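Kit de correspondencia Norska para asociaciones de antiguos alumnos

Referencia: Norska 117
Formato: carpeta con piezas impresas y archivos editables
Tirada mínima: 200 juegos
Idiomas: castellano, catalán, gallego, euskera e inglés
Actualizado el 16 de octubre de 2018

Me paso media vida escribiendo cartas que piden dinero con educación, y la otra media diseñando el sobre en el que viajan. El Norska salió de ahí, de un cajón lleno de encargos para colegios mayores, escuelas de música y un par de facultades pequeñas que me pedían siempre lo mismo con distinto escudo: la carta de otoño, el folleto del fondo de becas, la tarjeta de agradecimiento y el formulario de donativo (ay, el formulario). Así que un verano lo ordené todo, le puse una retícula común y lo convertí en un producto con precio cerrado.

Qué trae cada juego

Carta de campaña en A4, a dos tintas, con espacio para el nombre del antiguo alumno y su año de promoción.
Folleto de 6 cuerpos, plegado en acordeón, que cabe en un sobre americano sin pelearse con él.
Tarjeta de agradecimiento con sobre propio, papel verjurado, interior en blanco para escribir a mano.
Formulario de donativo con línea de corte microperforada.
Plantilla de correo electrónico a juego, para el recordatorio que se manda después.

El papel de la carta es un offset ahuesado de 120 gramos. Probé uno estucado y quedaba precioso, pero la firma con pluma se corría y hay decanos que firman con pluma y no hay manera de convencerlos de lo contrario. El folleto va en un papel algo más grueso y el pliegue se marca antes de doblar, así el color no se cuartea por el lomo. 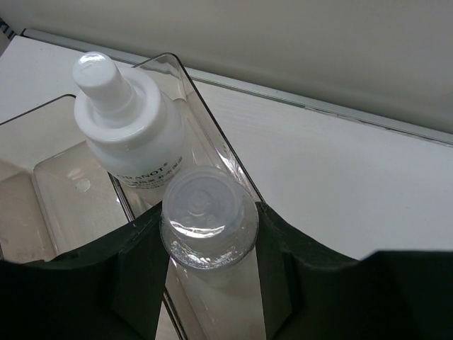 La tipografía es la Dorkby, que dibujó Cyprian Gajewski y que licencio con cada kit para un puesto de trabajo. Tiene unos números antiguos muy bonitos y aguanta bien en cuerpo pequeño, o sea, en la letra menuda de la protección de datos. Si vuestra institución ya tiene tipografía corporativa se cambia sin coste, aunque tengo que revisar los saltos de línea a mano y eso suma cuatro días al plazo.

Cómo se personaliza

Me mandáis el escudo en vectorial, los colores y un texto, aunque sea malo. ¡De verdad, mandadlo malo! Prefiero mil veces un borrador torpe escrito por alguien que conoce a los antiguos alumnos que una página en blanco. Yo lo corrijo, propongo dos arranques distintos para la carta y elegís. Titilayo Amadi revisa la versión inglesa entera, también los tratamientos, que en las listas internacionales dan muchísimos disgustos (un «Dear Mr.» a una catedrática jubilada y adiós donativo).

Los datos variables van en una hoja de cálculo con columnas fijas: nombre, tratamiento, promoción, titulación, último donativo. La última es opcional. Si la rellenáis, la carta cambia un párrafo según la persona haya colaborado antes o no, y el formulario sugiere importes distintos.

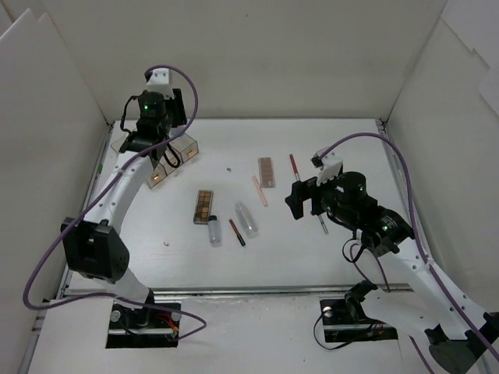 Artículos de cosmética y dos brazos robóticos sobre la mesa blanca.

Sobre las fotos del folleto

El acordeón lleva hueco para cuatro fotografías, una grande y tres pequeñas. Lo que mejor me ha funcionado son retratos de becarios con nombre y carrera, en su biblioteca o en su laboratorio, y lo que peor, la fachada del edificio al atardecer. Ya sé que la fachada os gusta. Va en la portada de la web, dejadla allí. Los archivos tienen que venir a 300 puntos por pulgada y con la autorización firmada de quien salga; incluyo un modelo de autorización en la carpeta.

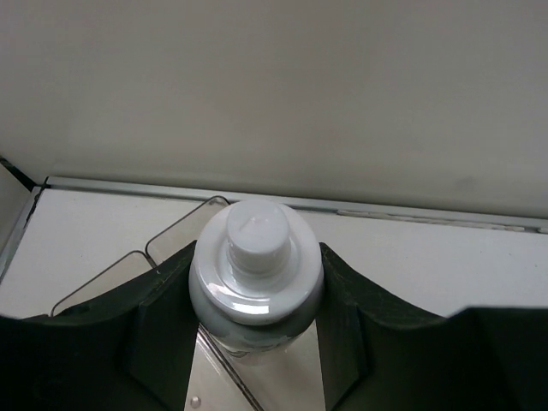 ¿Puedo pedir solo la carta y el formulario, sin folleto?
Se puede a partir de la segunda campaña, cuando ya están hechas las planchas y la adaptación del diseño. En el primer pedido el kit va completo.

¿Quién hace el ensobrado?
Lo hace el taller Tusetti, con el que imprimo desde que empecé. Si preferís ensobrar en la oficina, os llegan las piezas separadas por cajas y ordenadas por código postal.

¿Y si cambia el rector a mitad de campaña?
Me pasó con el encargo de Maja Makowska, con las cartas ya en máquina. Desde entonces la firma se imprime en una pasada aparte y puede modificarse hasta el último día antes del envío.

Plazos

Para que la carta esté en los buzones en noviembre necesito el texto aprobado seis semanas antes. La prueba de color se manda por mensajería y hay que devolverla firmada; un «ok» por teléfono no me vale, lo siento. Los envíos a las islas y al extranjero llevan su presupuesto aparte.

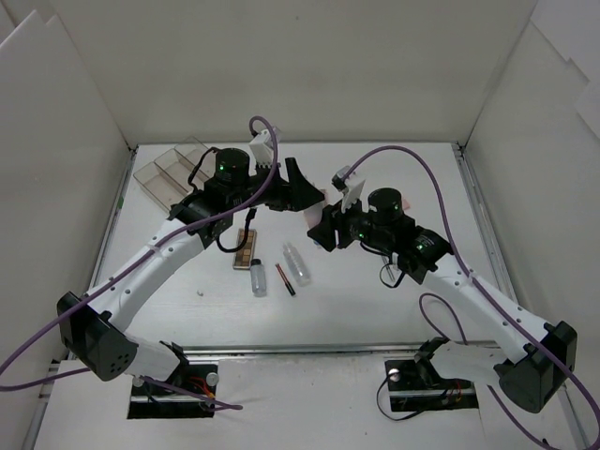
Los dos brazos robóticos sobre la mesa blanca.

Precio y pedidos

El precio por juego depende de la tirada y lo mando por escrito con dos opciones de papel. La adaptación del diseño se paga una sola vez, y en los años siguientes solo se abonan la impresión y los cambios de texto. A las escuelas con fondo de becas propio les hago descuento, preguntadme.

Si queréis tocar el papel antes de decidiros (yo lo querría), pedid la carpeta de muestras. Trae una carta completa, el folleto sin plegar y plegado, y tres verjurados para la tarjeta. La prepara Wiesława Cieślak y sale los mismos días que el correo ordinario. Poned en el asunto «Muestras Norska 117» y la dirección postal de la oficina, con el nombre de la persona que la va a recoger.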